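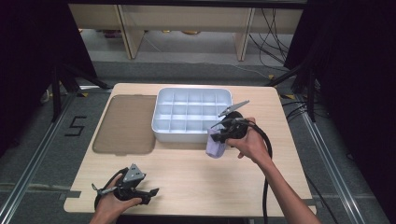 Prastlow Panel Cue System
Host earpiece and producer talkback for talk shows, panel shows, live podcasts

Sold and rented by Grulico

Rental: 80 a day, 400 a week
Purchase: call or email for a quote, price depends on how many chairs

In stock. Rentals going fast for April, book early if you have a premiere.

What it is

A talkback system for daytime-style shows. Producer sits in the control room (or behind a curtain, or in the kitchen, we've seen it), presses a key, talks into a host's ear. One host, two hosts, the whole table. Built for panel shows where everybody talks at once and somebody has to get them to the break.

Most cue gear is made for news. One anchor, one ear, quiet studio. Panel shows are a different animal. Five people laughing, a guest who won't stop, a band, applause. The Prastlow was set up for that. Louder in the ear without the hiss, and a separate key for each chair so you can tell one co-host to wrap without the other four hearing it.

What you get

Producer key panel with 8 talk keys
Base unit, rack or desktop
Wireless belt packs, one per chair ordered
Coiled-tube earpieces, clear, with small, medium and large tips
Gooseneck mic for the producer
Headset for the floor manager
Power supply, spare fuse, rack ears
Hard case
Printed quick card. Tape it to the desk, please, everybody loses it

Not included: AA batteries, audio cable from your mixer, custom molded earpieces. Ask about molded ones if your host is on air every day, the stock tips get sore after a long taping.

Specs

Talk keys: 8, latching or momentary, set per key
All-call: yes, separate red key
Belt pack range: 100 feet through a normal set, less with metal scenery
Belt pack power: 2 AA each
Program feed in: XLR, line level
Program ducking when the producer talks: on/off, depth knob on the back
Floor manager talk back to producer: yes
Host talk back to producer: no, see below
Recording output: yes, producer channel only, can be switched off inside the unit

About that last one. A lot of productions want the recording output off. Things get said in the control room. There's a switch inside the lid, we ship it OFF unless you ask. Rental units too.

Who uses it

Daytime talk, weekend panel shows, reunion specials, recap shows, award show pre-shows. More and more celebrity podcasts, now that so many of them are shot on camera with a couch and a live crowd. If a host is coming over from network TV they are going to ask for an ear on the first day. Have one ready.

For an audio-only podcast with two people in a room you don't need this. Buy a whiteboard.

From a customer

"We moved from radio to a five chair set and had three weeks to figure it out. The separate keys saved us. I can give one person the question and warn another that we're skipping the clip, and the table keeps going. Only gripe is the belt pack clips, they're stiff and they leave a mark on satin." — Rosimeire Andrade, line producer

We sell a softer clip now. Add it in the notes when you order.

Setting up

Takes maybe an hour the first time.

Base unit near the set, not in the truck if you can help it. Antennas up and apart. Send program audio in MINUS the host's own mic, otherwise they hear themselves late and start talking slow. Set ducking around halfway. Walk every chair with the packs on before talent shows up, and walk the entrance too, the spot behind the doors is always the dead one.

Fresh batteries every taping. Don't trust the light.

Label the keys by chair, not by name. Guest hosts change, chairs dont.

Common questions

Can hosts talk back to the producer?
No. Left out on purpose, an open host mic to the booth is how private remarks end up on a feed. Use the floor manager headset.

Can I use two producers?
Yes, with a second key panel. Both panels can hit the same ear, so decide who has priority. There's a setting. Look for PRI A / PRI B on the base.

Does it work with the older Prastlow packs?
The gray ones yes. The black ones with the screw-on antenna no, different band.

More than 8 chairs?
Link two base units. Reunion specials do it all the time. Call first, we'll send the link cable, its not in the case.

Do the earpieces show on camera?
From the front, barely. From the side with hair up, yes. The clear tube goes behind the ear and down the back of the collar, wardrobe will want a few minutes for it.

Do you clean rental earpieces?
Tips and tubes are new with every rental, sealed in the bag. Keep them or throw them away, we don't take them back.

What about frequency coordination?
You do it, or whoever runs wireless for your show. Tell us your city when you book and we'll pre-set a block that is normally clear there. Normally. Scan anyway.

Renting

Day rate counts the day of use. Pickup after 3 p.m. the day before at no charge, back by 11 a.m. the day after. Week rate is seven days straight, out and in. Late returns go at the day rate, no exceptions during award season, sorry.

Deposit on a card. Insurance certificate for anything going to a live event with an audience. Lost belt packs are billed at replacement, and they do get lost — check the dressing rooms, check the robe pockets.

Cancel by noon the day before and there's no fee. After that, one day.

Shipping

Purchases ship in the hard case, signature needed. Rentals ship too but the clock starts when it lands at your end. Return label is in the lid pocket. Please dont put the batteries back in the packs for shipping.

Warranty

Two years on the base and key panel, one year on packs, none on earpieces. Makeup and hairspray in the earpiece jack isn't covered. Wipe the jack.

Also from us

Prastlow second key panel
Soft belt clips, satin safe
Link cable for two base units
Applause sign, desktop and hanging
Mug mics, rental only, currently all out

Orders and bookings: ask for Ma at the rental desk, mornings are best. Email gets answered same day unless we're on a load-in.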